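February 2024, Sunday, kitchen bench

Came in for two hours and stayed for five. The heating was off, the kettle was on, and I finally got to go back through the mug material properly instead of skimming it between other jobs.

Where we are: the dish chore list for Willudeo has plates, bowls, cutlery and mugs. Plates are going really well. Bowls are fine as long as they come out of the rack one at a time. Mugs are the fun one! I keep saying they're the best test object in the house and I'm sticking to it. A mug has a handle on one side only, it has a right way up and a wrong way up, it's slippery when it comes off the drainer, and people put it down differently every single time.

The Driltora arm can pick up a mug by the body about as well as I could ask. Turning it over is another matter. It closes on the side, lifts, rotates the wrist, and somewhere past halfway the handle swings round and knocks into the finger pads. We saw it again on Thursday with the tall white one. I've been reading our notes on how people do it, and the thing I'd missed is how much work the second hand does.

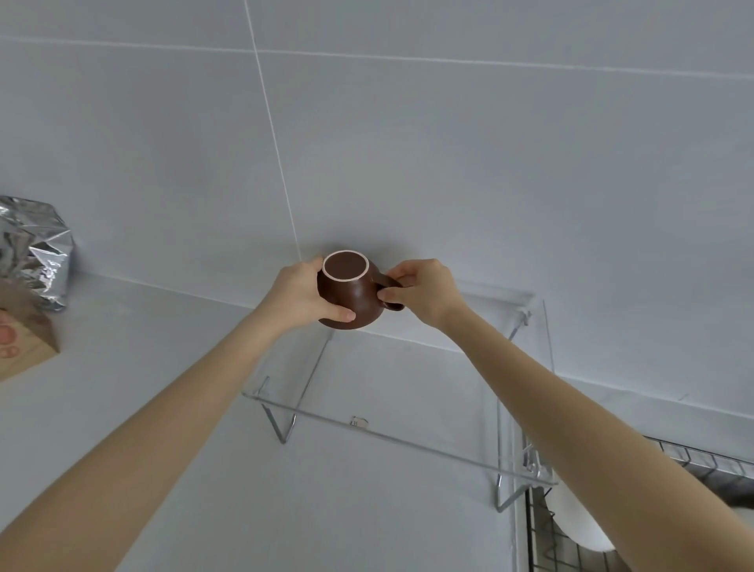 Brown mug, base up, at the tiled wall. Left hand on the body, right hand at the handle.

Look at the left thumb, up over the top near the base, with the fingers wrapped round the side and under. The right hand has the handle and a bit of the body too. So there are two quite different grips on one mug, and neither looks like the neat side pinch we've been asking the arm for. I love this. It means our grasp list is too short, and that's a fixable problem.

Dark matte glaze is a good one to have in the set as well. The depth sensor likes it much better than the shiny mugs. Clear acrylic against a white counter is the opposite case, and I want more of it, since every real kitchen has something see-through standing about and the planner would happily drive a wrist straight into it.

Numbers, so I stop looking them up: 2,812 clips labeled so far, 400 of them mugs. I'd like 1,000 mugs before we retrain. Boletti has offered us their break room for another round, and their cupboard is a wonderful mess of odd handles.

Can a machine do the washing-up yet? For plates, on a good day, I'd say yes and mean it. For a whole sink after dinner, no. But in August the arm couldn't get a bowl out of a rack without taking the rack along, and now I don't even stay in the room for that one.

To do
- Split the "flip" label: one hand, two hands, hand to hand.
- Try the Reddy gripper with the soft pads on the handle side. Pads are in the second drawer, still bagged.
- Ask whether we can borrow the second Driltora for a week. Two arms on one mug!
- Rerun the tall white mug with the approach turned a quarter so the handle starts on the far side.
- More dish soap. Also more mugs, we're down to the ugly ones.

Left the bench powered down and the log on the shared drive. Battery on the small tablet is flat again.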